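Usen Bench Mat, Green

Home > Workroom > Table covers and mats > Usen Bench Mat

Item no. 996
In stock, ships from Ornmont
Price: $40
Made by: Usen
Color: green (other colors, see bottom)
Shape: rectangle, square corners

Plain green mat for a worktable. Lies flat, stays put, wipes off. We've sold it for years under a couple of different names and it's still the one most people come back for. Good for sorting, bottling, labeling, repacking, small repairs, kid's crafts, whatever you do standing at a table.

What you get
One mat, rolled, in a cardboard sleeve. No clips, no tape, no carry strap. The strap was dropped in April and we still get asked, so: no strap. If you want one it's sold separately, item 1028.

Size
Fits the Pillai folding table with a margin of bare tabletop all the way round. Also fine on most kitchen tables and desks. If your table is narrow, measure first please. Send-backs for size are ok but you pay the shipping. You can trim it with a sharp utility knife and a metal ruler. Cut from the back. Trimmed mats can't come back.

Unrolling
It'll curl when it first comes out of the sleeve. Normal. Lay it curl side down, put something heavy on each end, leave overnight. In a cold garage give it longer. Don't use a hair dryer or a heat gun, we've had two come back with a ripple in them and that's not covered.

Surface
Matte, very light texture. Enough grip that a round bottle laid on its side doesn't take off for the floor at the first bump. Not sticky. Paper slides on it fine, so you can still write on it, though a ballpoint will go through thin paper if you press. Use a clipboard.

Not a cutting mat. It will take the odd slip of a blade but don't plan on it. For cutting get the Corkuvum board, thicker, and set it on top.

Not a heat mat either. Warm mug ok. Pan off the stove, no. Soldering iron, no no.

Cleaning
Damp cloth, drop of dish soap, wipe, let it air dry before rolling. Juice and soda: get to it same day or it goes tacky and picks up lint. Dried sugar comes off with warm water and patience. Permanent marker mostly comes off with rubbing alcohol, test a corner first. No bleach. No washing machine, and no dishwasher (yes, somebody tried).

Label glue is the big one. If you're peeling or sticking labels all day you'll get little gray crumbs of glue. Rub with a dry cloth, they roll up and come off. Citrus cleaner works too but rinse it after or the spot stays slick.

Using it for bottles
Lots of people buy this for drinks and bottle work, so a few notes.

Green is the easy color if your bottles are orange, red or yellow, they stand out and you grab the right one quick. For green or dark glass get the gray mat insted.

Check labels with the bottle on its side, label up. Codes are easier to find that way than standing and turning each one. Hold the neck up to the light if it's clear, you'll see the fill color and any bits floating.

Keep a strip of mat empty on the side where you work. Fills up fast otherwise and then you're reaching over things and knocking them down.

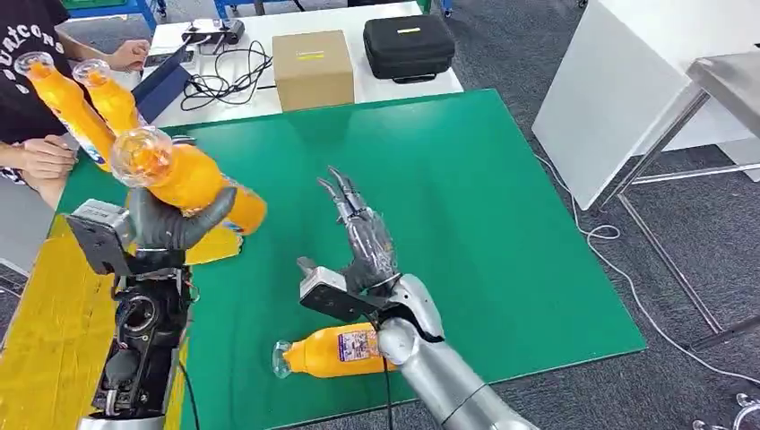 Full bottles are heavy. The mat doesn't mind but don't stack crates on one spot for weeks, the feet leave dents. Dents relax some, not all the way. Rotate the mat end for end every so often if you always work the same corner.

Storage
Roll it, green side out. Never fold. A fold line is forever. Keep out of full sun, the color fades at the edge nearest the window first. We had one in our front window and one end is a diffrent green now.

Goes with
Pillai folding table, standard height
Corkuvum cutting board, sits on top, not attached
Carry strap, item 1028
Corner weights, set of 8, handy for the first night

Shipping
Orders in before noon go out same day. Rolled mats ship in a long box, won't fit most mailboxes, somebody may need to be home. Up to three mats in one box, past that we split it and you'll get two tracking numbers. Pickup at the Ornmont counter is free, bring the order number.

Returns
Unused and still rolled, full refund. Used but faulty, send a photo first, we usually just mail another. Trimmed, melted or bleached, sorry.

Questions we get a lot

Does it smell? A little, first day or two. Air it out.

Both sides usable? Top side's the one to use. Back is smoother and slides around more.

Food safe? Sold as a work mat. Closed bottles and packages fine. Don't roll dough on it.

Can I butt two together for a long table? Yes. Tape the seam from underneath, clear packing tape is plenty. Edges are cut straight so the join's pretty tight. Buy both at once if color match matters, batches vary a bit.

Will it mark my table? Not on wood or laminate that we've heard of. On fresh paint or varnish wait untill it's fully cured.

Outside? For an afternoon, sure. Don't leave it out in rain, water gets under and sits there.

Do you do custom sizes? Not right now. Over 40 mats, call the counter and we'll ask Usen.

Other colors
Gray, in stock. Black, in stock. Blue, back ordered, no date yet. Same price, same size. Pick from the menu next to the price, it defaults to green.

Page updated 20 August 2020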